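**Packers wanted, Forngate linen room, starting September**

Forngate is hiring packers for its linen room in Hovelley. We fold and bag table linen, napkins and light garments for hotels and small shops, and we pack printed sheets for the same customers when they ask for them. The linen room handles 3,000 bags in a normal month. September runs higher, and the present crew can't cover it.

The work is done at a table. You take a folded piece, check it for marks, put it in a clear bag, press the air out and close the zipper. Bags then go to the shelves by order number. 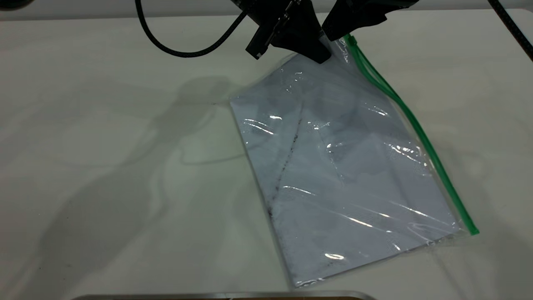

Most orders are pale cloth, so clean hands matter and so does a clean table. Wipe down at the start of the shift and again after the break. Pieces with a stain or a pulled thread go in the return bin with a slip. Don't try to hide a mark inside the fold. The customer will find it and the whole order comes back.

**Hours and pay**

- 40 hours a week, shift starts at 8 a.m.
- 655 a week before tax, paid weekly
- Half-hour lunch, paid, plus two short breaks
- Overtime is offered first to people already on the crew and is never required

**What you would be doing**

- Folding to the size on the order card
- Bagging, closing and labeling
- Opening and smoothing new plastic before it goes to the tables
- Packing the large orders under the Kellia label, which have their own card and their own fold 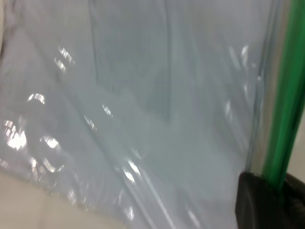 *Clear plastic at the packing stage, with the overhead light on the folds.*

**What we ask for**

No packing experience is needed. You should be able to stand for most of a shift, lift a full carton and read an order card in English. Good eyesight for small marks helps, with or without glasses. We train on the job for the first two weeks at full pay.

Gloves are supplied. Rings and bracelets come off at the door because they snag the cloth. 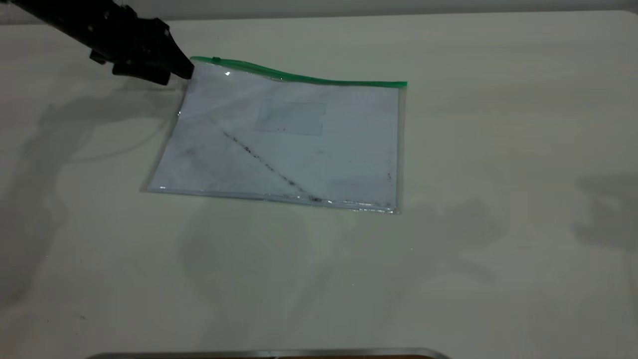 Ji writes that the folding took a week to learn and the zippers took longer: "Run your thumb along the whole strip, then go back and check the corner. I had four bags returned in my first month and every one was open at the corner."

**How to apply**

Come to the Forngate front desk in Hovelley between 9 a.m. and 3 p.m. and ask for a linen room form. Bring proof that you can work and the name of one past employer or teacher. Applicants do a short paid trial at the tables, and we call everyone back either way.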